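**Re: [cestdale-robotics] open day - what are we showing??**

Hi all

Quick one, typing this between meetings so sorry for the mess. Answers to Zahira first, then the running order.

> On the August open day, Zahira Santoso wrote:
>
> Can someone confirm whether we get the real arms or the simulator? The flyer says "live robot demonstration" and I've had three schools ask. Also who is talking, and how long for? Last year went over by 30 minutes and the bus drivers were not happy.
>
> Also - is Wattimena still paying for the lunch?
>
> Zahira

Simulator. Stisent can't get the arms up here before the end of the month and the freight quote was 2,000 each way, so no. I've asked for the flyer to be changed to "robot simulation demonstration", not as catchy but there you go. If the schools want to pull out let me know asap please.

What we will have is the two-armed robot running in the simulated house on the big screen, driven from the desk at the front. Visitors sit down, take the controls, have a go at the things on the table. I went over to Stisent to see it and it's a good demo, my nephew would be there all day. The view comes from the robot itself so it tips and swings a fair bit. Anyone who gets carsick should stand near the back, I felt a bit green after a while. We should put up a sign.

Talks: me first, then someone from Stisent (name to come), then questions. Ten minutes each and I WILL be holding the clock. Hands-on after that until everybody's had a turn or the hall chucks us out.

Lunch - yes, Wattimena is paying, up to 655. Sandwiches and fruit. Can whoever has the dietary list send it to me, I only have last year's.

Numbers: 125 seats in the hall, hard limit, fire rules. Zahira can you close the bookings form when it gets there? I don't know how to do it and I broke it last time.

**Todo** (yes I know we have Todo for this, I can't log in again, somebody please reset me)

- second projector cable, the long one
- power board and tape for the floor
- spare controller, charged - the one in the cupbord is dead
- sign about the tipping view
- someone on the door from 9 am
- parking spot for the Stisent van, near the side enterance if we can

One more thing. Stisent asked that people don't film the desk where the operator sits, but the big screen is fine, so photos of that are ok for the newsletter and the schools can take their own.

Screenshot's at the bottom for the programme, same one Zahira can send round to the teachers. If it comes out too dark in print tell me and I'll ask for another.

Got to run. Will ring about the parking after 4 pm.

Esther

Esther Magesa
Cestdale open day
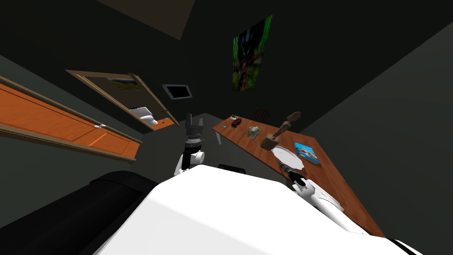

Simulator view, left gripper up and the right one at the plate.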